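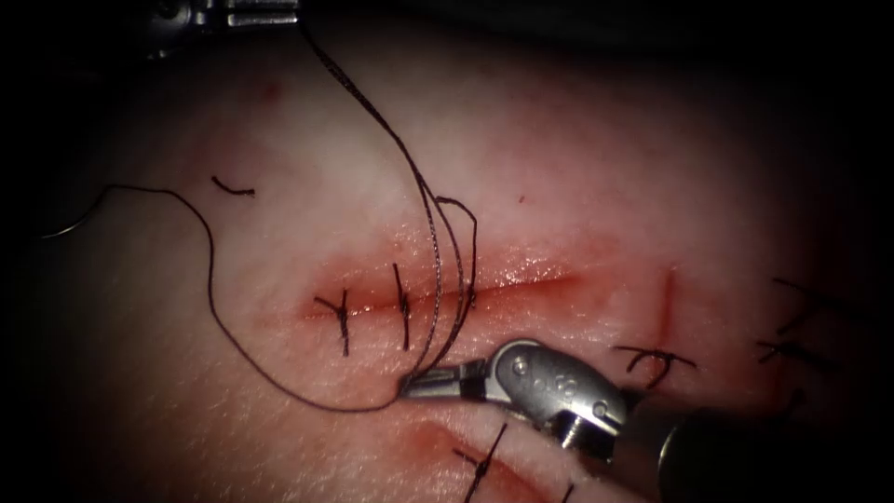

Jul 22, 2023

We've had the Genero practice pads from Plillon since January, so this is a proper write-up and not the first-week notes I put up before. They are sold as consumables for robotic suturing, on their own or with the Kusier thread pack. I bought both.

A box of pads costs 184 pounds with the thread. That's more than I used to pay for Virág pads, and you notice it when a trainee gets through one in a morning. You can get plenty of stitches on each pad, though, because the cuts come at different angles. The ones that run across the pad are the easy ones. The slanting one makes you turn the wrist of the needle driver further than feels natural, and I'd start people on it sooner than the leaflet suggests.

The surface holds a knot well. On the Virág pads the thread tended to pull through if you tightened at all hard, and with no feel coming back through the controls, beginners always tighten too hard. I've had 2 tear-outs on the Genero pads so far, both my own fault. Plillon says each pad is good for up to 200 stitches. I haven't got near that and I doubt I'd want to, as the edges get ragged well before then.

The thread is the weaker half of the deal. It's dark and braided, easy to see against the pale pad, but the lengths are long for interrupted stitches. You spend a lot of time managing the spare loop with the other arm. I now cut each length in half before we begin. It also frays if you grip the same spot more than a few times.

Delivery took 4 days. One pad had a dent in the corner and Plillon replaced it without asking for it back.

I'll reorder the pads but not the thread — we have a drawer full of other stuff to use up first. If they ever sell a pad with two layers, I'd like to try that.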